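Keeping the shed shut: small jobs that make a break-in harder

Home > Around the House > Shed and Garage

I love a shed. I love them even more since mine got done over in August and I had to learn all of this in one very busy fortnight. They took the mower, the good drill, both batteries and a bucket of fishing gear, and left the door swinging. The door was worth less than the drill! So these are the jobs I've done since, most of them with a screwdriver, a cordless drill borrowed from my sister and a cup of tea going cold on the bench.

Start with the hasp

Go and look at yours now. If you can see the screw heads while the padlock is shut, anybody with a screwdriver can have the whole lot off and your lovely padlock will still be locked to it when it lands on the grass. Mine was exactly like that, with four little Phillips heads shining away. Swap it for a hasp that folds over its own fixings, and put coach bolts right through the timber with big washers and nuts on the inside. Dome heads outside, nuts inside. If your door is thin tin, back it with a bit of hardwood so the bolts have something to bite on.

I drilled my holes a touch too big the first time. Don't do that. Hold the hasp in place, mark through it with a nail, check it closes over the staple, and only then drill.

The padlock itself

A closed shackle is what you want, with as little of the loop showing as you can get. I went for a 60 mm body because the 70 wouldn't swing round inside the hasp, so take the hasp to the shop with you. Sakda Chantharasri at Rojanasak Hardware in Nollar let me stand at the counter trying one after another until it clicked, and talked me out of the dearest one as well. He also put me on to graphite powder for the keyway. Oil feels right and smells right but it catches grit, and by the end of summer you'll be jiggling the key and swearing. A puff of graphite twice a year and mine turns like butter.

Hinges get forgotten

Outward-opening doors have their hinges on the outside, where anyone can get at the pins. You can buy hinges with fixed pins, or you can do what I did and fit hinge bolts, little steel pegs on the hinge edge of the door that slide into holes in the frame when it's closed. Then even with the hinges knocked off, the door stays put. Two per door, one near each hinge. It took me a morning including the part where I lost the drill bit in the lawn.

While you're there, swap one screw in every hinge leaf for a clutch-head or one-way screw. They go in with an ordinary flat blade and won't come out with one. (Get the hinge sitting perfectly first. Ask me how I know.)

Windows

Frost them! You can get a roll of static film and it goes on with soapy water and an old bank card. Light still comes in, and the bench grinder stops being on display to the whole laneway. If you've run out of film, a thin coat of plain white yoghurt painted on the inside really does look like frosted glass for a few weeks, though it flakes near the frame and the ants may take an interest.

For a window that never needs opening, put a screw through the sash into the frame. For one that does, cut a broom handle to length and drop it in the track.

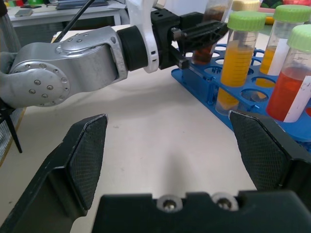
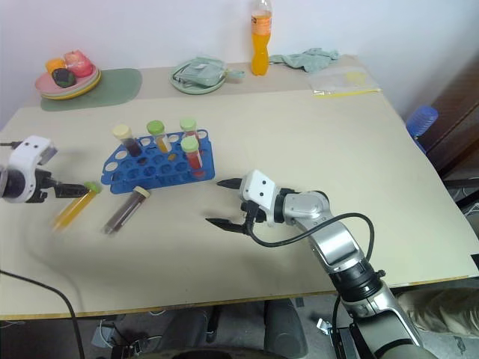 Spare keys are where most of us come undone. I had eleven on one ring, all brass, none labelled, and the shed key had a tag that said SHED in my own neat writing, which was a gift to anyone who found it. Never write the place on the tag. Use colour, and keep the list of what each colour means in your head or in your phone. Pick shades you can tell apart at a glance, the way the pale yellow cap and the lime-green cap stand out from each other on those tubes in the blue rack. I dab nail polish on the head of the key, let it dry overnight and give it a second coat. Stand them up as they dry as well, poked into a block of foam with holes pushed in it, and they won't stick to the newspaper. Yellow is the shed, green is the side gate in my house - or it was, I've changed them since typing that.

And please get the spare out from under the flowerpot. And the gas meter box. And the fake rock! A neighbour two streets over is a much better hiding place.

Chain up what you can't carry inside

For the mower and the bikes, a ground anchor is brilliant. Mine's a Zeltero, a lump of steel with a folding loop, set in the slab with expanding bolts. If you haven't got a slab, fill a big old tyre with concrete and set a length of heavy chain in the middle with both ends buried. It's ugly, it lasts forever, and it will not be leaving in the back of a ute. Run the chain through the frame of the bike and not only the wheel. Keep it up off the floor if you can, so there's nothing to rest it on while somebody has a go at it with cutters.

Ladders deserve their own sentence. A ladder lying down the side of the house is an invitation to the upstairs windows. Hang it on two brackets inside the shed, or if it has to live outdoors, lay it sideways on the wall brackets and put a cable lock through a rung.

Mark your tools

This was my favourite job, I put the radio on and did the lot. An engraving pen is cheap and makes a mark that doesn't wash off. Your licence number with your state letters in front is a good thing to use. Engrave it somewhere obvious and again somewhere sneaky, such as inside the battery housing. Big bright paint bands help too. All my handles are now a horrible hot pink and I'm terribly fond of them.

Then take a photo of every tool with its serial number showing and email the pictures to yourself. When I made my claim I could prove 200 dollars' worth of gear from old receipts, and the actual replacement bill was 900. I'd had the rest for years and hadn't a scrap of paper for any of it. Half an hour with the phone would have sorted that.

Light and noise

A solar sensor light over the door costs very little and goes up with two screws. Mount it higher than you can reach flat-footed, angle it down at the path so it doesn't blind next door, and wipe the panel when you do the gutters. Gravel is marvellous. A strip of the coarse stuff from gate to shed and you'll hear a cat on it at two in the morning.

My cattle dog Jester was meant to be part of the plan as well. He slept right through the original burglary and has shown no sign of improving, so I bought a cheap battery door alarm, the kind with a magnet on the door and a little box on the frame. Test it once a month. If you keep it in a hot tin shed, change the battery before summer and again after.

Plants

Trim anything in front of the shed door down to knee height so the door can be seen from the kitchen. Then plant something truly unpleasant under the windows. I've put in bougainvillea, which is gorgeous, and which has already had a piece of my gardening jumper. Wear the long gloves.

If it's already happened

Leave everything where it is until you've rung the police and got a report number, even if the mess is driving you mad. Take your photos from the doorway. Write down what's missing straight away and then go back to the list the next day, you'll remember more, I was still adding things a week later (the good tin snips!). Change the locks on anything whose key was hanging inside. And have a look at the secondhand listings for your area for a while. If you spot your own gear, pass the link to the police with your report number and let them do the knocking.

Next up I'm doing the side gate, which has dropped so far that the bolt misses its hole completely. If you've got a trick for lifting a sagging gate without taking the post out, pop it in the comments.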